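The Sauce Years

My kids went through a stretch when dinner meant ketchup and whatever was holding it up. Noodles, rice, once a peach. I'd cook for an hour, and then my youngest would reach for the bottle before she'd even looked at the plate, and I took it very personally!

So I called Liya Abera, who raised three picky eaters in Pundbridge and now runs parent suppers at a little place called Nusorora. She laughed at me for quite a while. "Let them have the sauce," she said. "Then put something new next to it and talk about the weather."
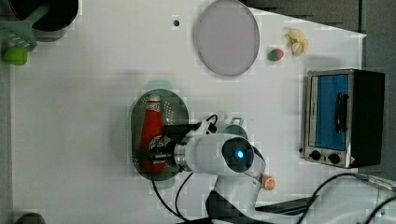
Red bottle, green colander: ketchup gets everywhere.

I tried it. The first night I put out roasted carrots (three each, no speeches) and talked about a dog I'd seen on the way home. One carrot got licked. Liya told me to count that, so I did.

By February we were up to green beans, if they were cold and came with a puddle of red on the side. I'd also stopped hovering, and that was much harder for me than it was for them. My husband says I used to watch forks like a tennis judge. 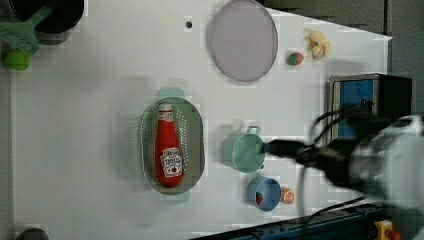
Letting them play with food

Jummai Etim teaches preschool in Oltent, and her trick is pretend lunch. Her class "cooks" all morning with play food, serving each other soup and arguing over who gets dessert, and some 300 make-believe meals later, she swears they're braver at the real table. I've been served a lot of invisible soup at my house since then. It needs salt, I'm told, and also ketchup.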